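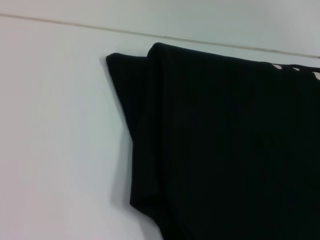
Clalolia Heavyweight Tee, Black

Item 934
Made for Distuvley
Sizes: S to XXL
In stock, ships Friday if you order before noon

There are plenty of black T-shirts in the world and you probably own several, most of them now a color best described as former black. The Clalolia was our attempt to make one that stays on the right side of that line for longer. It is a plain crew neck with short sleeves. It has no pocket, no slogan and no small embroidered animal.

Fabric

Midweight to heavy cotton jersey, 200 grams per square meter, dyed before it's cut. If you are used to shirts you can read a newspaper through, it will feel like a lot of shirt for the first hour. After a few washes it loosens up and hangs better. It never gets silky. We tried a silky version and it clung to everyone in the office in ways we have agreed not to discuss.

Fit

Straight through the body, a little boxy, with sleeves that end just above the elbow. Take your usual size. If you're between two sizes, go up, unless you enjoy being reminded of lunch. Expect the length to come up slightly after the first warm wash and then stay put.

The Roman is our slimmer cut, in the same cloth and the same black. The Surnow is the long-sleeved one, back in November.

Folding it

Heavy cotton remembers how it was treated. Leave it in a ball on a chair and it will look like a ball from a chair until you iron it. The method we use at the packing table was worked out by Gudrun Åberg, who has firm views about sleeves:

Lay the shirt face down on something flat and clean. A pale surface is best, as black cloth on a dark table is a guessing game.
Smooth it from the middle out with your palms.
Fold one side in toward the center, then lay the sleeve back down along that fold so it points at the hem.
Do the other side the same way. If the two sleeves don't match, Gudrun would like you to start over. We leave that to your conscience.
Bring the hem up to the collar, then fold once more if your drawer is shallow.

Soft creases will drop out while you wear it. Sharp ones mean somebody put a suitcase on top.

Washing

Inside out, cold, with other dark things. Up to 90 degrees Fahrenheit is fine if you've been painting a fence. Hang it to dry out of the sun, or tumble on low and take it out while it's still a touch damp. Skip the bleach, obviously. Skip the fabric softener too, less obviously — it leaves a coating that makes black look dusty.

Lint is the one thing we can't design away. If you share your home with a white cat, you already know how this ends.

Returns

Send it back within 75 days, washed or unwashed, worn or unworn. We'd prefer washed, if worn. Put the order slip in the bag and tell us what was wrong with it. "Too black" has come up twice, and we refunded both.

Also in this cloth

Roman Slim Tee, black
Surnow Long Sleeve, black
Clalolia Heavyweight Tee, white (for people with steadier hands around coffee)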